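FOR RELEASE 14th July

Bollach opens its doors: come and have a go with our grippers

Hello from all of us at Bollach! I write the press releases here (I also answer the phone and order the biscuits), and this is the one I've been looking forward to since April, when we first put an open day on the wall calendar and then argued for weeks over what to show.

The workshop will be open to visitors next month, from ten in the morning until 4 in the afternoon. Entry is free. There are 100 places, and 74 of them had gone by the time I sat down to write this, so please don't leave it too long if you'd like to come along.

If you haven't met us before, Bollach is a small firm and we work on teaching robots to handle ordinary household things. Our main project is called Tukuvance, and it's all about picking up, holding, turning and putting down the sort of objects most people have lying about at home. Cups, socks, a tube of toothpaste, the brush you can never find on a school morning. We use hand-held grippers for a lot of it. A person holds the tool, squeezes the jaws shut on the object and does the job, and a camera on the tool records everything from close up. Those recordings are what the robot arms learn from later on.

I'd been here quite a while before I tried one myself, which is a bit shameful for the person who writes about them. I thought it would be like using kitchen tongs. It's a lot fussier than that! You lose all the little things your fingers tell you, so you end up watching the jaws very hard and holding your breath. My first go was with a teaspoon and I chased it round the table like a bar of soap.
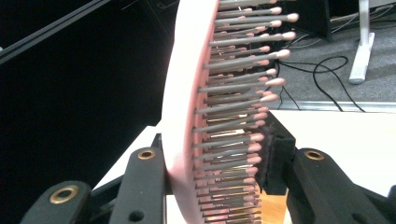 Anyway, that's the reason the open day is built around having a go. We've been to plenty of robot demonstrations where you stand behind a rope and clap at the end, and they're fine, but people go home with the same questions they came with. We'd like you to hold the gripper and find out for yourself why a hairbrush is harder work than a wooden block. A brush has a smooth side and a bristly side, it's curved, and bristles give when you press on them. Where do you take hold of it? How hard do you squeeze? People in the workshop have strong views on this and will tell you theirs whether you ask or not.

There'll be 2 demonstrations, one at eleven and one at half past two. Each starts with a person using the hand-held tool on a tray of household bits and pieces, and then one of our robot arms tries the same jobs. Please come ready to see it drop things. We're not going to pick out only the tasks it's good at, and the afternoon session will use objects that visitors have chosen from the box by the door. I've put a few awkward ones in there myself.

Between the demonstrations the tables are yours. Children are very welcome with a grown-up, and they tend to be much better at it than we'd like. There'll also be a corner where you can watch gripper recordings on a big screen and talk to the people who sort through them - a slow job, and one they're always pleased to be asked about.

Our neighbours at Fuvis, who make some of the small machined parts for our test rigs, are bringing a bench of bits that you can pick up and look at properly. And Vũ, the café across the yard, will be doing lunch and iced coffee all day (get there before the second demonstration if you want the lemongrass rolls, as they go fast).

A few practical things. The workshop is all on one level, with a ramp at the yard door. Bags can go on the hooks in the hallway. Long hair is best tied back if you're going near the robot arm, and we'll have spare bands at the desk. Photos are fine in the main workshop, but please ask before you take pictures of anyone's screen.

To book, use the form on the Bollach website and tell us how many of you are coming and which demonstration you'd like to see. If you've booked and can't make it, do let us know so the place can go to somebody else.

Reporters and local bloggers are welcome at either session and don't need to use the form - just drop a line to the Bollach press desk. That's me, and I'll find you a good spot near the front and a cup of tea. If you'd like to film, please come for the morning demonstration, when there's a bit more space to set up a tripod.

Ends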